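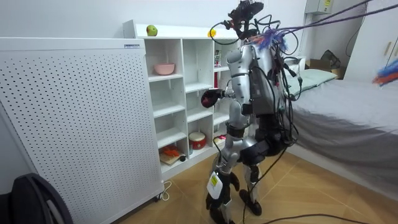 Husgate support wrote: Thanks for the logs. Before we look at the controller, could you rule out the wrist? A gripper that stops short of a shelf is nearly always a wrist offset, and re-zeroing it usually clears the fault. Please also tell us whether it happens on every cubby or only the low ones.

Hi again, and thanks for getting back so fast! I re-zeroed the wrist twice yesterday evening and it made no difference, sorry. Same stall, same place. To answer the other bit, it's only the low cubbies. Upper ones are fine, it'll reach into those all day long.

A bit more background, as I think I left half of it out of the first message. We're on the Corkach method, where the policy is trained on 200 recorded runs of the shelf task and then cut into short chunks of motion. The Hultholm version of the same thing uses one long chunk and doesn't stall at all on our shelf, but it bumps the edges far too often for my liking, so I'd really rather not go back to it.

What I've tried since Thursday:

Swapped the chunk length from 12 steps to 6. Stalls got shorter but there were more of them (lovely).

Turned off the smoothing. Horrible, jerky, turned it straight back on.

Ran it from the fixed camera only, with the head view switched off. It went in less smoothly, but it did go in! That made me suspect the head view. 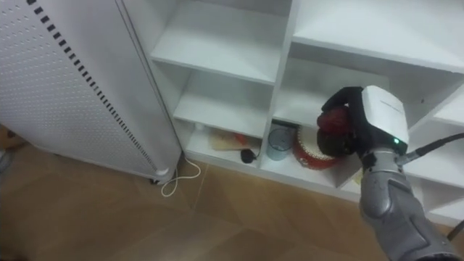
So my guess now is that when the arm reaches down low, the hand and whatever it's holding get between the head camera and the spot it's aiming for, and the policy sort of loses its nerve. I went back through the training runs and only 56 of them go to the bottom row, so it hasn't had much practice with that view either.

Two questions then. Can I weight the low runs more heavily without retraining from scratch - the Chaimongkol patch notes hint at it but don't say how? And is there a setting to lean on the fixed camera just for the last part of the reach?

I've left the controller exactly as it was, in case you still want to look at it. New logs attached, the stall is about a third of the way into each one.

Status: waiting on support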